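Kiscombe Food Share – progress report to the Bhattacharjee Fund, January

Summary
The grant pays for weekly fruit and vegetable bags for households in Kiscombe and Liltow. We are now packing for 240 households, which meets the target in the original application. Liltow started two weeks later than planned because the church hall had a boiler problem.

Supply
Most of our produce still comes from Clornano, the wholesaler on the Liltow road. They agreed in the fall to hold their prices through spring, and so far they have. Apples, carrots and onions have been steady. Citrus was short before the holidays and we gave out extra pears in its place.

Grapes were the item families asked for most often on the feedback cards, mainly for school lunches. They bruise easily and cost more than we budgeted, so we plan to include them every other week – more often if the price comes down.

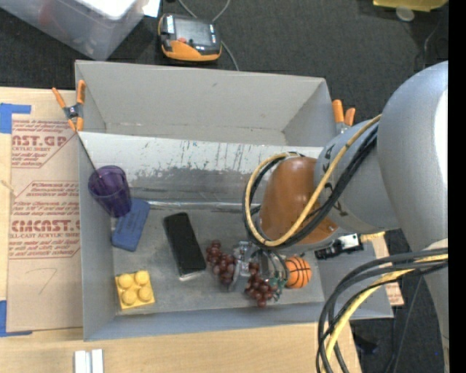 Staffing
Jeferson Rocha took over as packing coordinator. He has moved the start time to 7:30 a.m. so that the Liltow bags go out before noon. Ragnvald Moen continues to handle deliveries and has added 5 stops on the east side of Kiscombe.

Spending
We have $2000 left in the transportation line, mostly from fuel savings. We would like to move it to produce and need your approval to do so.

Next period
Second feedback survey, in English and Spanish
New lease on the Kiscombe storage unit
Final numbers for Liltow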